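List: Velgate set-top users
Date: 14 January 2018
Subject: Re: Rallon remote loses RF pairing

> After the November firmware my Rallon remote drops its RF pairing
> overnight. IR still works. Code 41 shows in the box log each time.
> Is a full reset the only fix?

No full reset needed. Code 41 means the box rejected the stored remote ID. Hold Menu and Back until the LED blinks twice, then pair again from the Ledell settings page.

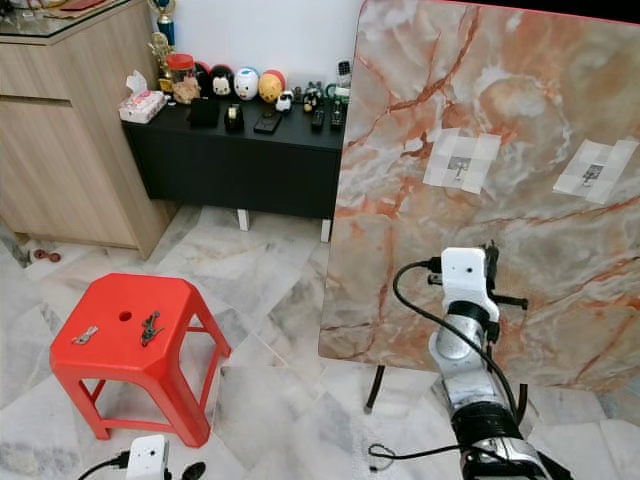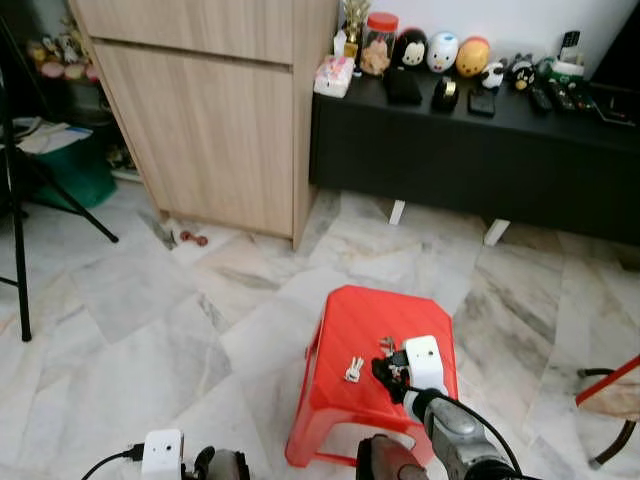 Red stool, marble tile floor.

If it drops again, check the polling interval. The update set mine to 2000 ms - the older value was 800, and the remote sleeps before the box answers. Put it back to 800 and restart the box. The McKinnon receiver has the same setting under Advanced, but there it needs a power cycle at the wall.

Please post the log lines before and after code 41 if it persists.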